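缝合练习垫

缝合练习垫，也有人叫仿真皮肤、缝合模块，就是一块拿来练外科缝合的人造组织。我家里现在摞着好几块，所以这一条写得难免带点私心，大家多包涵！
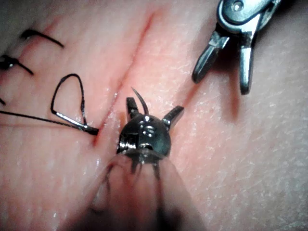

先说它是什么做的。常见的练习垫用硅胶或者类似的软材料，颜色多半是偏粉的肉色，厚一点的会分层，模仿表皮、真皮和皮下脂肪。便宜的只有一层，针一穿过去就知道了，手感像在缝橡皮擦（我第一块就是这种，缝了两个晚上就豁口了）。好一些的会在中间夹一层网布，拉线的时候不容易撕裂。还有一类做成湿润的表面，练的是体腔里的软组织，滑溜溜的，针不太好控制，初学者我不建议一上来就买。

切口

有的垫子出厂就带切口，直的、弯的、锯齿形的都有，也有的是整块平板，自己拿刀片划。我比较喜欢自己划，深浅能自己定。划的时候刀要立直，一刀到底，来回锯的话边缘会毛，后面对合怎么都对不齐。切口别划得离垫子边缘太近，一拉线整块就翘起来，特别烦人。

缝线

练习用的线一般是黑色的，丝线或者尼龙线都行。黑线在粉色的底子上看得清楚，针距匀不匀一眼就明白。丝线软，打结服帖；尼龙线有弹性，有“记忆”，从包装里抽出来还是一圈一圈的，打结时容易松，得多绕一道。我在 Stoltach 买过一大包过期的练习线，便宜归便宜，有几根一拉就断，练打结倒是够用了。

持针器和针

弯针要用持针器夹，夹的位置大概在针身靠尾的三分之一处，太靠尖不好走弧度，太靠尾又容易把针夹弯。进针时针尖跟表面垂直，然后顺着针的弧度转手腕，千万别直着往前推！我刚学的时候老是推，针从哪儿冒出来全凭运气。教我的 Mirela Furtado 老师看不下去，让我把垫子放下，先对着空气转了一刻钟手腕……挺傻的，可第二天确实顺多了。

几种常见缝法

间断缝合最基本，每一针单独打结剪线，线尾留几毫米，拆的时候好夹。哪一针没缝好，单拆那一针就行，别的不受影响，所以入门都从它开始。

连续缝合是一根线走到底，快，省线，但中间有一处松了，整条都跟着松。练的时候最好有个人帮忙提着线，一个人练就得自己用左手兼顾。

褥式缝合分垂直和水平两种，用来让皮缘稍微外翻。我到现在水平褥式还缝得歪歪扭扭，这一节就不多讲了，免得误人。

打结

器械打结的要领是先在持针器上绕线，夹住短的那头，再把线圈褪下去拉紧。收线圈之前别急着使劲，先让它平平地落到组织上，看看方向对不对。第一道结绕两圈，第二道反着绕一圈，第三道再反回来。方向搞错就成了滑结，当时看着挺紧，过一会儿就松了。拉紧也有讲究，两边皮缘刚好碰到就可以停手，勒出一道沟就是太紧，真人身上会影响血供。线结最好都拨到切口同一侧，压在切口正上方不好看，拆线也麻烦。

我数过自己练的量，到今年八月为止，打了 2,294 个结（对，我真的拿本子画正字）。头 400 个基本没法看，后来才慢慢有点样子。

保养

用完把线头剪干净抽出来，温水冲一冲，晾干，撒点玉米淀粉，不然表面会发黏沾灰。别用酒精反复擦，我有一块擦得发白发硬，只好扔了。存放的时候平放，别折，折痕压久了就回不去。Surnport 出的那款附了个硬盒子，很实用，别家的我都是拿饭盒装。

一块垫子能用多久要看针脚有多密。同一道切口缝个 10 来遍，边缘就烂得挂不住线了，换一道新切口接着来。我那几块都是正面划满了再翻过来划背面。

另外提醒一句，练习用的针线大多没灭过菌，包装上会写明仅供训练。用过的针也要收进硬壳的容器里，别随手丢进垃圾袋。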